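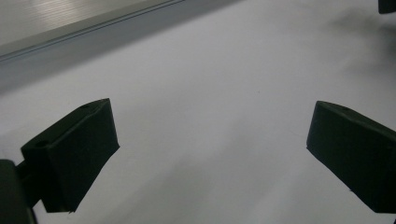

Mahmoud Belkadi wrote in the comments that he's been stuck on the third gate in Hulex for 30 tries and wants to know if the shield is worth buying. Skip it! I wasted 300 coins on mine. Go into settings first and turn off auto-aim (it keeps grabbing the drones behind you), then save your dash until the turret stops firing. Count to 4, dash left, and shoot the red core. Do that twice and the gate opens. My best score so far is 3823, so go beat it.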